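About Dillik

Dillik makes soft gripper pads, and we owe the whole company to a pad that failed! Back in January our first gripper let go of a full glass bottle after only 176 grips. No one was hurt, but the floor took a beating, and we spent weeks finding out why – the rubber had split along a notch we'd been rather proud of.

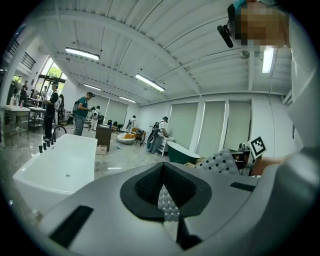

Gripper in hand in the big room, among the bathtubs

So now every pad we make gets some 700 grips before it leaves the shop, and we pull it at the first hairline crack. We write up every failure too, drops and pinched fingers included, and share it with our friends at Studico (they send us theirs, which are wonderful reading). Broken something of ours? Please send us the pieces!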